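Getting Out the Door on Game Day: Tips for the Kitchen, the Car and the Mudroom

We have two kids in different sports this season, and most of what follows was worked out by forgetting something first. Use what suits your house.

The night before

Fill the water bottles and put them in the fridge with the lids on. A bottle laid on its side in the freezer, a third full, can be topped up with tap water in the morning and will have a slab of ice along one wall.

Lay the whole uniform on a chair, socks and shin guards included. If the shirt is still damp at bedtime, roll it in a dry bath towel, kneel on the roll, then hang it over the back of a chair near a vent. It will be ready by breakfast.

Check the field address the same evening. Our league moved three games in August and sent the notice at 9 p.m.

Snacks that hold up

Orange wedges travel best in a wide plastic tub with a folded paper towel under the lid. Cut them the night before. Grapes can be frozen in a zip bag for older kids, but cut them lengthwise for little ones and skip the freezing.

Peanut butter sandwiches go soggy when the jelly touches the bread. Spread peanut butter on both slices and put the jelly between. Ask the coach about allergies before you bring anything for the team.

Efe Lawal, whose daughter plays with ours, packs pretzels in a clean coffee can and has never had one broken. I have switched to the same thing.

Grass stains and mud

Let mud dry completely, then knock it off outside with a stiff brush. For grass, work in a little liquid dish soap with an old toothbrush, wait 10 minutes, and rinse cold. Repeat if you can still see green. Keep it out of the dryer until the stain is gone — heat sets it.

Cleats should never go in the dryer either. Pull out the insoles, stuff the shoes with newspaper, and change the paper after 2 hours.

Siblings on the sidelines

A younger brother or sister will last one half, sometimes less. Keep one container of small toys that only comes out at games, and swap a few things every couple of weeks. Soft toys are good because they can be thrown without complaints from the next blanket. Play food is good too. Leave anything with a sound button at home.

When you get back, tip it all out, throw away the wrappers and paper, and wash what needs washing before it goes back in the car. 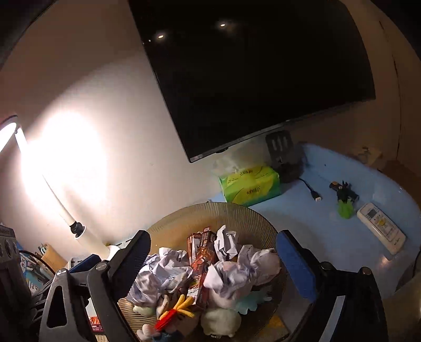
Toy basket, ready to be sorted.

The car

Put an old shower curtain across the cargo area under the camping chairs. It shakes clean in the driveway. A plastic dish pan on the floor behind the driver's seat takes cleats, and a second one takes wet jackets.

Keep these in the trunk all season:

Hair ties
A roll of paper towels
Sunscreen
Spare socks, one pair per child
Adhesive bandages
Two trash bags

Wednesday practice

Practice days are harder than game days at our house, with dinner falling right in the middle. A slow cooker of chili started at noon can wait until everyone is home. Give the kids a banana and some cheese before they leave and the full meal after.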